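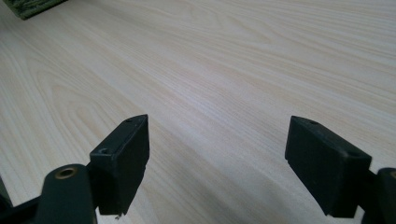 Two hours is too short for anyone studying for a licensing exam, Candela Moya told the Sitska Public Library board before it voted to put reading room tables on timed reservations.

The board approved the change on 20 June 2025. It applies to all four branches and covers tables on the main reading floors. Children's areas, computer stations and newspaper seating stay first come, first served.

Under the new rules, a cardholder can reserve one seat for two hours. The reservation can be extended in two-hour blocks if no one else has requested the seat. A seat left unclaimed for 15 minutes after the start time is released. Bags and coats may not be used to hold a place outside a reserved period.

Reservations will be handled through Kamata, the software the library already uses for its meeting rooms. Extending the license to individual seats requires no new hardware. Patrons without a phone or computer can book at the front desk or by calling the branch.

The proposal followed a survey that drew 1,194 responses. The most frequent complaint was that seats were occupied by belongings for long stretches while their owners were out of the building. Noise ranked second, and a shortage of power outlets third.

Wenceslao Garrido, the library's operations manager, said the two-hour block was chosen to match the existing limit on public computers. A longer block was tested at the Feno Street branch in December and left too few openings in the late afternoon, he said.

The board also set aside 400 seat passes for patrons preparing for professional or state exams. A pass allows one four-hour reservation per day and is valid for a month. Applicants must show an exam registration. Moya had asked for passes without a cap. Board member Hortensia Orellana said the number could be raised at the fall review if all of them are issued.

Staff will not charge fees for missed reservations. A cardholder who misses four in one month loses advance booking until the next month but can still take any open seat.

Passes can be requested at any branch desk. Processing takes two business days.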